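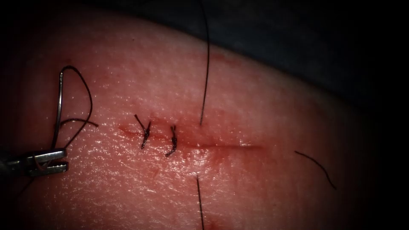
two stitches in, needle loaded, long way still to go on the right side

OK so a few of you asked what the fault was that ate my November. Sitting down with tea and doing the whole thing as a thread. It's long, mute me if you're here for the dog

1/ Background for the new people: I work on the suturing side at Mandutside. The bench runs a controller called Cestutora, and the task is one straight incision, closed with interrupted stitches, one knot at a time. Drive, pull through, tie, cut, reposition, go again.

2/ It had been going so well!! We'd had a stretch where I could set up a run, watch it like a hawk for the first stitch, and then kind of relax my shoulders by the second. Never relax your shoulders.

3/ Run 73. First stitch fine, second stitch fine. On the third the driver takes its bite, starts to come through the tissue, and the needle just rolls in the jaws. Slowly, like somebody turning over in bed. And the arm keeps going.

4/ That last bit is the fault. Needles slip, they slip for people too. What's supposed to happen is the grip check notices, the arm stops where it is, and a human gets a beep. I got no beep. The controller was completely sure it was holding the needle at the angle it had picked it up at, and it drove the arc for that angle with the tip pointing somewhere else.

5/ I hit the stop. I'd love to tell you I was quick. The log says it took me 2 seconds from first visible roll to button, and if you want to know how long 2 seconds is, go watch a curved needle travel in the wrong direction for that long

6/ Damage: a tear at the edge of the wound, one bent needle, and me not being able to eat lunch. No person was anywhere near the sharp end, before anybody's aunt worries. The bench has a keep-out line and we stay behind it while the arms are live.

7/ Dwayne Greenberg (my bench partner, patient man) had the logs open before I'd taken my gloves off. His first question was whether the grip check had even run. It had! It ran the whole time and it said "held" the whole time. Green, green, green.

8/ So here's what the grip check was looking at. Jaw position and motor current. If the jaws close and stop a little short of fully shut, and the motor is pushing against something, then there's something in there. Great. That tells you there IS a needle. It says nothing about which way the needle is pointing.

9/ The angle was supposed to come from the camera. And the camera tracker, bless it, had lost the needle partway through the pull and was filling in with its last good guess. It's allowed to do that for a few updates so it doesn't panic at every glint. It did it for 20.

10/ Why 20? Because I set it to 20. In the spring. We were getting nuisance stops all day long from shiny spots on the tissue and I bumped the number up "for now" so I could finish a batch. There's a comment in the config with my initials on it that says "for now". Dwayne read it out loud. Very kindly, which was worse

11/ It used to be 3, if you're wondering.

12/ Then there's the thread. If you've never closed anything with a curved needle, the thread is the annoying part. It loops up off the needle and swings around beside it, and it's thin and dark and curved, and from some angles a loop of suture and the curve of a needle are more alike than you'd want. When the tracker tried to pick the needle back up, it seems to have gone for the loop. We can't prove that for every update but it fits the ones we replayed.

13/ I put off sending the incident note until almost 6 pm. Wrote it three times. First version had a lot of "the system" in it. "The system failed to detect." Juniper Dunleavy, who runs safety for us, sent it back with one line: who changed the number?

14/ Fair. I rewrote it with "I" in it. It was a lot shorter.

15/ She then asked the thing I'd been hoping she wouldn't, namely how many earlier runs had coasted past the old limit and simply gotten away with it. So that was the rest of my month. Pulling every run since the spring and looking at each stretch where the tracker was guessing.

16/ I'm not putting that number on here, it goes in the report. It wasn't zero. Most of them were harmless, the needle was sitting still or parked between stitches. A couple made me get up and walk down the hall.

17/ What we changed, in the order we did it:
The coasting limit is back where it was, and I can't edit it on my own anymore, it needs a second sign-off.
If the tracker is guessing while the needle is in tissue, the arm holds. Full stop, no grace.
After any loss it has to find the needle at the jaws first and work outward, so a stray loop doesn't get a vote.

18/ Yes the nuisance stops are back. Yes it's slow. A closure that used to let me drink a coffee now has me standing there pressing resume like I'm working a toll booth. We're trying out different lighting from Jultetti to cut down on glare and I'll report back, no promises

19/ Someone at Quintanilla messaged me (hi!) to ask if a sensor in the jaws would fix it. Maybe? I'd love one. There isn't much room in there, and whatever you add has to survive cleaning. For now it's grooves and friction and a camera that's honest about when it can't see.

20/ Also replying to the DM about whether this puts me off the whole idea. No. I'm a bit jumpier. I keep my hand ON the button through every bite now, and Dwayne does too, without either of us having talked about it.

21/ Things I'd ask you to go do if you run anything with arms: search your configs for "for now", "temp" and your own initials. Took me an afternoon. I found another one, gripper timeout, also mine, also spring. Fixed, noted, sent to Juniper, who replied with a thumbs up and nothing else

22/ ok tea's cold. Dog pics tomorrow, he got a haircut and he's furious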